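Taking part in the Kumgate march: your questions

When and where does it start?
We gather at 11am outside the old corn hall in Kumgate and set off at noon. The route follows Venis Road to the council offices, where a petition against closing the Clundel advice centre will be handed in. Speeches should finish by 3pm.

Why are you protesting?
The advice centre at Clundel helps refugee families with housing, school places and asylum paperwork. The council plans to shut it in March and move the service to a phone line. Many of the people who use it need an interpreter in the room, and a phone line will not give them that.

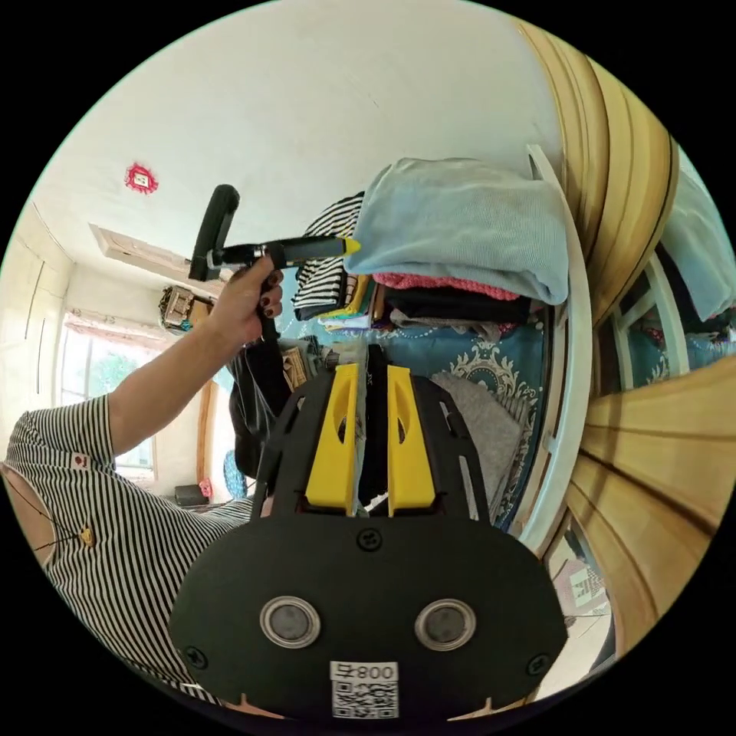 How many people do you expect?
The last march drew 200. We have told the police to plan for 1,000.

Do I need permission to join?
No. The organisers have given the police written notice of the route, and you can join or leave at any point.

Can I bring children?
Yes. Families will walk near the front, where the pace is slower. Please write a phone number on a card and put it in your child's pocket. The full route takes an hour on foot, with one steep stretch after the bridge.

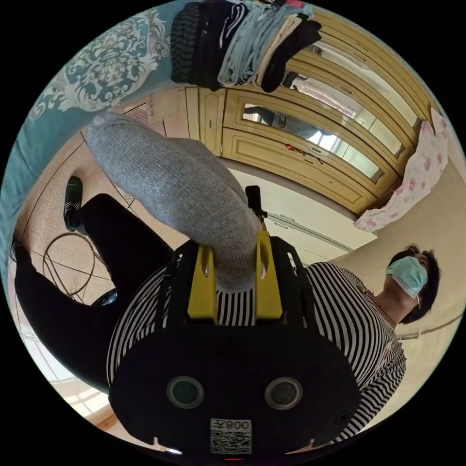 If that is too far, go straight to the council offices and wait on the lawn side. There are benches and a step-free path from the car park.

What should I bring?
Water, a coat and any medicine you may need. Placards are welcome if they are on cardboard tubes. Please leave glass bottles and flares at home.

Is there transport?
Asfaw Coaches is running a coach from Clundel at 10am, with a return at 4pm. Seats cost £6 and are free for anyone on asylum support. Book by email.

Will a march change anything?
The council has delayed the closure once already, after the first petition. Its next vote is still open, and 20 councillors have not said which way they will go.

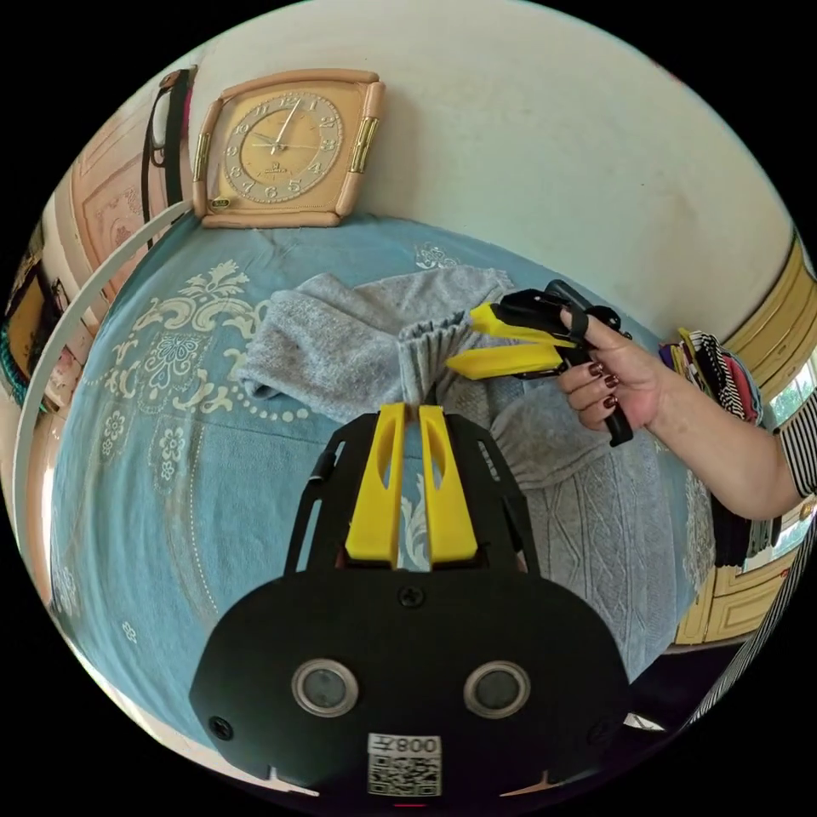
One reader from Venis wrote to say that letters did more than marching last time, and that everyone who comes should also write to their own councillor. We agree, and a template letter is on the contact page.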